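Summers in Brindwood

My grandmother's house in Brindwood sat at the end of a gravel road, two miles past the feed store, and every July my parents dropped me and my brother there with one suitcase between us. The sign coming into town said population 1,524, and I used to think that was a huge number of people to be related to. (We were related to a lot of them!)

Mornings meant shelling beans on the porch. Afternoons we walked down to the creek, or over to Kardale if somebody gave us 50 cents for the store. Sunday was church and then a long dinner, with cousins coming in from all over – I once wrote down 172 names for the reunion and still left off a whole branch.

The house was sold after Grandma passed, and I haven't been inside since I was nineteen. I still dream about the kitchen, though.

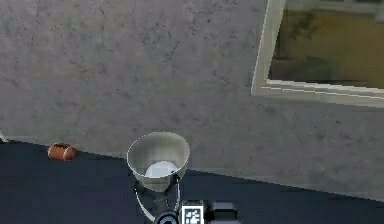 Gray wall, corner of a window, a bit of green.

My brother remembers the creek being deeper than I do. We're still arguing about it.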